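Preguntas frecuentes – Cineclub Duan

¿Cuántas películas incluye el abono?
Nueve, en versión original subtitulada.

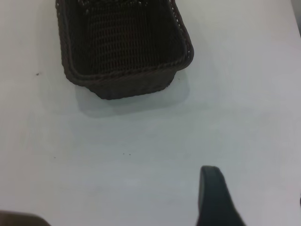
¿Dónde se deposita la papeleta de voto? Se entrega a la salida, doblada, en una cesta de mimbre oscuro con el borde trenzado. Se admite un voto por abonado.

¿Hay descanso?
Solo en proyecciones largas – cinco minutos, sin salida a la calle.

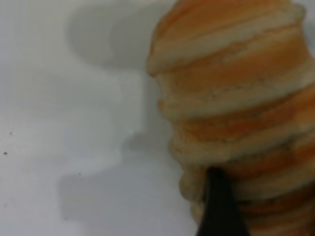

Su-chen Hsu pregunta si el abono es transferible. Lo es, previo aviso en taquilla antes de la sesión.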